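From: Wolfram Ostermann
Date: January 6, 2023
Subject: Re: Ribbon for the spring favours

Hello all, and a happy new year to everybody in Brurkbridge and further off!

Lutell wrote:
> Has anyone ordered the printed ribbon from Drovon? I need
> enough for 400 favour bags by March and I'm worried the
> names will smudge.

I have, twice now, and I was very pleased both times (the second lot was for my niece's wedding, 800 little bags, and my fingers have only just forgiven me).

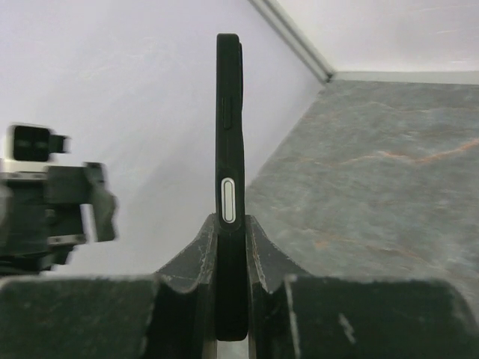

Do ask for the satin and not the organza, as the lettering sits much better on it. The gold ink is lovely, though I'd leave it overnight before you tie anything.

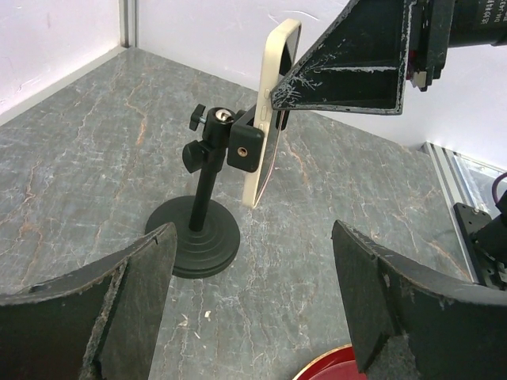
They sell it by the reel, and I got through 3 of them with a fair bit left over, which went on jam jars at Christmas. Send your names typed out, please! Mine were handwritten and poor Þorgeirsson came back without his first letter.

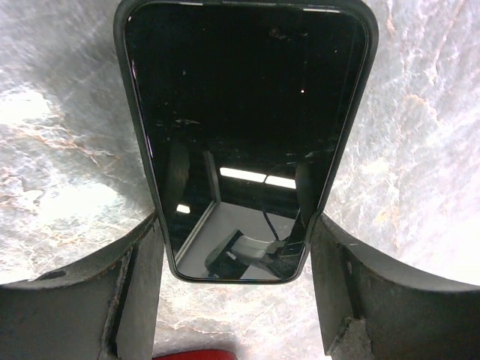

Oh, and if a plain cream would suit you, I still have a part reel in the cupboard and you'd be welcome to it for the postage.

Warmest wishes,
Wolfram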